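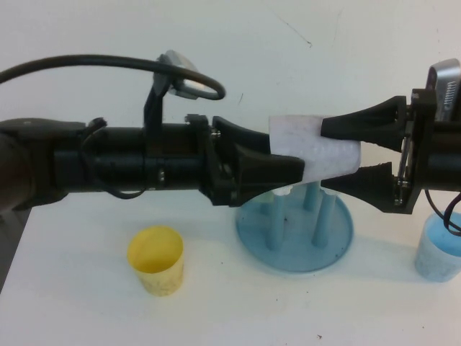
A reader wrote in to ask why her Floto shipping rule never showed up at checkout, even though she had saved it twice, and I was so glad she did, as I fell into the same hole myself!

Open Wamix, go to Shipping, then Rules, and pick Floto from the list. Type 100 in the minimum order box (no dollar sign, please, it gets fussy) and choose your zone. Now scroll all the way down, past the notes, and switch the rule to Live. Saving only keeps a draft.

Last of all, clear the store cache and put a test order through. Mine is number 919, and it's still sitting there in my list.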